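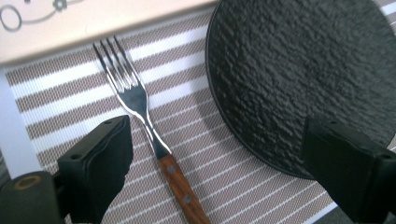

Pág. 5

Notas do orador: compras para o refeitório, do orçamento à reposição

Abrir com a pergunta à sala: quem sabe quanto gastou em talheres no ano passado? Esperar pelas respostas.

O refeitório da Baklow serve 2.000 refeições por semana. Até fevereiro encomendava tudo à Flaruter, em lotes pequenos, e pagava portes de cada vez. Passou a fazer uma encomenda por trimestre. Os portes desceram 40%.

Explicar o stock mínimo. Garfos com cabo de madeira contam à parte, porque se gastam mais depressa na lavagem industrial. Em Plarnancombe repõem cerca de 56 por trimestre.

Passar depressa pelo quadro dos prazos. Quem quiser os valores pode pedir a folha no fim.

Caso Bermúdez: contrato sem cláusula de devolução. Ler a cláusula em voz alta e dar tempo para apontarem.

Perguntas, depois intervalo.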